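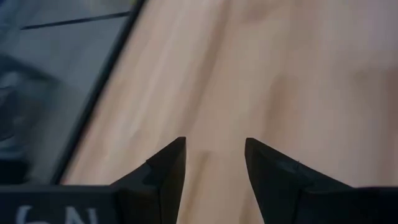
September, and the kettle's only just gone on.

Grollon had his bath this morning, and I have the scratches to prove it. He was fine in the van, fine in the waiting room, fine being lifted on to the table at Pudville, and then Corina Aebischer picked up the dryer and he turned into a different dog altogether. Eleven kilos of spaniel trying to climb over my shoulder! She's so calm with him though. She just switched it off, put it down where he could sniff it, and talked to him about sausages until he stopped shaking. Then she did his back end first, on the low setting, and left the ears for last. I'd always started with the ears at home. No wonder he hates me.

She found two mats behind his left ear that I'd completely missed – and I do brush him, I really do, most evenings – and said I've been skimming over the top coat and not getting down to the skin. She showed me how to part the hair with my thumb and work up from the bottom in little strokes. I had a go on the other side and he nearly fell asleep. I'm to do it every second night now, with the comb afterwards, and if the comb snags I have to go back and start that bit again (I can see this eating into my television).

We chatted about the shop while she did his feet. It's been something or other since 1878, she says, a saddler's to begin with, and there are still hooks in the ceiling of the back room. She'd love to put a second bath in there but the quote for the plumbing made her sit down.

Met Gerd Seidel on the way out with Gape, who has had the full summer clip and looks like a completely different animal. Thin little legs! Gerd says she's been much cooler for it, but he's a bit worried about her coat coming back patchy. He's also trying her on Floltix, the oat shampoo, for her itchy tummy. Too soon to say, he reckons, and the bottle leaks in the cupboard.

Home by noon. Grollon smelled gorgeous for the length of time it took him to get down the garden and roll in whatever is behind the compost. I stood at the back door and shouted, and he looked round at me so happily that I gave up. Wiped him down with a flannel and called it good.

Next visit is in six weeks, nails and a tidy round the paws. Must buy a proper metal comb before then, and find the old towels – I think they're still in the loft.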